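Chore coaches wanted for the Riltach home and workshop study

Applications close at the end of August
Part-time, casual, paid
Mostly on site at our Lambert workshop, with some shifts from home

Can a machine put away the groceries yet? Can it tidy a workbench without losing a washer, or fold a fitted sheet that has just come out of the dryer? At Riltach we've spent a good while on these questions and our answer so far is "some of it, slowly, on a good day". We think that's a wonderfully interesting place to be, and we'd love nine more people to come and work on it with us.

You don't need a background in robotics. We're after people who know chores: parents, cleaners, shop assistants, fitters, anyone who has ever run a stockroom or a busy kitchen. You'll watch our arm try a job, take over the controls when it gets stuck, and write down in plain words what went wrong and how you'd have done it yourself. That last bit is where most of our progress comes from!

The study covers 373 separate tasks, split between the house and the shop floor. House tasks include loading a dishwasher, pairing socks and wiping down a bench. Shop-floor tasks include sorting offcuts, restocking fasteners and picking up small parts that have been left lying about.
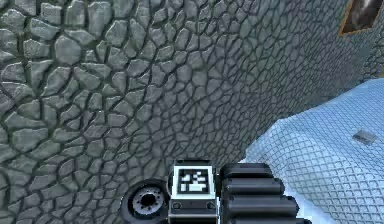 Half of your hours will be in Gostora, our simulator, where a task can be reset in a second and a dropped plate costs us nothing. You'll run the same job over and over with different rooms and surfaces, and score each attempt. Picking up is harder than most newcomers expect. A flat piece of grey metal lying on a pale blue mesh-patterned surface, with a stone wall close to the gripper, is the sort of pickup you'll be scoring: a person would slide it to an edge or get a fingernail under it, and the arm has to find some trick of its own. We logged 637 attempts at flat-object pickups last season and we're still arguing (cheerfully) over the best approach.

The other half is on the real arm, in our mock kitchen and workshop. Expect plenty of repetition, a fair bit of waiting, and the odd cheer when a drawer closes properly.

What we'd like you to bring
Patience, and a good eye for small mistakes
Clear, ordinary written English
Comfort using a game controller, or willingness to learn (we'll train you)
At least two half-day shifts a week for the length of the study

What you'll get
Paid training and paid shifts, including set-up time
Flexible rostering – mornings, afternoons or a mix
A say in which chores we tackle next
A one-off completion payment of $3000 for everyone who stays to the end

The workshop is step-free and most tasks can be done seated. If you need a particular set-up, tell us when you apply and we'll organise it before your first shift.

To apply, send us a page about yourself and a short description of one chore you do well, step by step, as if explaining it to somebody who has never seen it done. Mark it "Elimura study" and use the application form on the Riltach careers page. Shortlisted applicants will be invited to a paid trial shift at Lambert.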